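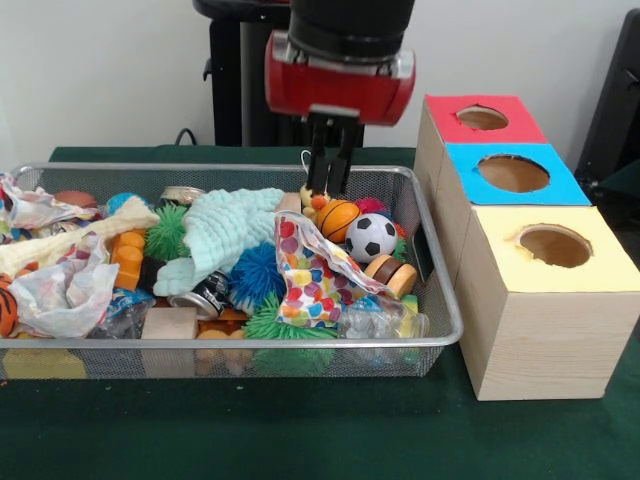 How to Prepare a Room for a Distance Session

These steps apply to the Zultevico method as taught at Level 2. They cover the receiver's room only. Preparation on the practitioner's side is in a separate guide by Dilruba Talukder.

Before you start

You need a chair or a mat, a glass of water, a notebook and a phone that can be set to silent. A clock should be visible from where you sit or lie. Crystals, incense and music are optional and do not replace any step below.

Step 1. Confirm the start time
Write down the time your practitioner gave you and check the time zone. The practitioner opens the connection at that time whether or not you have sent a message. If you will be more than ten minutes late, ask to rebook.

Step 2. Air the room
Open a window for a few minutes, then close it. Put pets in another room. Turn off fans that blow directly on you.

Step 3. Choose your position
Lie on your back with your arms at your sides, or sit with both feet flat on the floor. Do not cross your ankles. People with lower back pain usually do better with a folded blanket under the knees. If you are pregnant, lie on your left side.

Step 4. Set the intention
State it once, out loud, in one sentence. Keep it general: "I am open to rest" works better than a list of symptoms. Do not repeat it during the session.

Step 5. Count the opening breaths
Breathe in for four counts and out for six. Do this nine times, then let the breath go back to normal. Stop early if you feel dizzy.

Step 6. Receive
Stay in position until the end time. Warmth, tingling, heaviness or no sensation at all are all recorded as normal in the method. Falling asleep does not end the session. If you have to get up, return to the same position and skip Step 5.

Step 7. Close
Rub your palms together, place them on your knees and say that the session is closed. Drink the water. Write down the end time and anything you noticed.

Notes

Leave at least one full day between sessions.

The blank record sheet is on page 109 of the Zultevico student manual. Older printings have it on page 102.

Distance sessions are a relaxation practice. Keep taking prescribed medicine and keep your medical appointments.

Steps 3 and 5 were revised in March by Rosario Galli.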